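Tulness Assisted Laundry Project
Progress report to the Enwood Fund, second period
Prepared by Analyn Dagdag, project lead

1. Summary

The main event of this period was the open day in October, at which the household arm was shown to visitors working at a front-loading washing machine. Work on the controller is on schedule. Work on garment handling is one month behind, and the reasons are given in section 4. Spending is within budget, with one transfer requested.

2. Open day

We received 51 visitors between 10 a.m. and late afternoon. Most came from housing and home-care services in the area, with a smaller group from Dafis, who supply our finger blanks. Caoimhe Breathnach ran the arm and Sheila Pearce took questions and kept the log.

The program had two parts. In the first, the arm approached the door of the machine and worked on opening and closing it under supervised control. In the second, it moved a soft toy between a basket on the floor and the drum. No water cycle was run at any point. The toy was chosen over clothing because its outline is stable and the grasp planner handles it without retuning.

Door opening was completed in 36 attempts over the day. Failures fell into two groups: the fingertip slid along the rim without finding an edge, or the arm reached a joint limit before the door was clear of the opening. The second group is a placement problem and can be reduced by moving the base farther to the right.
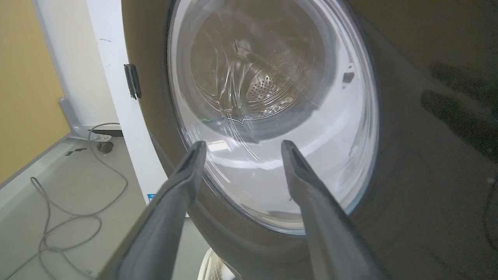
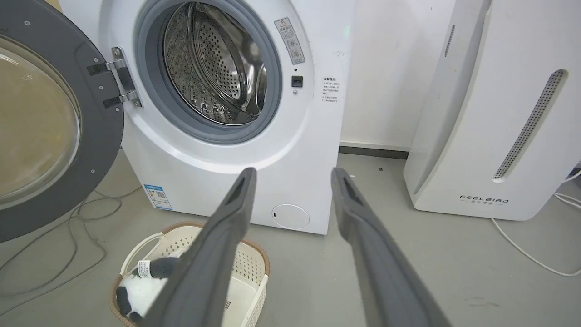 Wrist camera views of the gripper at the washing machine.

3. Visitor feedback

Sheila Pearce collected written comments. The points raised most often were:

Speed. Several home-care staff considered the approach to the door too slow for daily use. The current limit is a safety setting and will be reviewed after the next risk assessment.

Reach. Visitors asked whether the arm could empty a basket standing directly on the floor. It can, but the margin is small, and raised baskets are preferred.

Glare. Angharad Mathias of the Enwood Fund asked how the vision system copes with reflections on door glass. Depth readings on curved glass remain unreliable, and the planner now ignores them and works from the rim.

4. Delays

The revised fingertips arrived late in the period, and garment trials could not start until they were fitted. Nerys Yorath has moved the towel trials to December. The final deliverable date does not change.

5. Budget

We request approval to transfer 3000 dollars from travel to parts. The amount covers a second set of fingertips and a replacement wrist cable from Zomach. No other changes are proposed.

6. Next period

– Repeat the door trials with the base in the new position
– Begin towel trials
– Complete the risk assessment and submit the proposed speed limit for review

The full attempt log is available from Sheila Pearce on request.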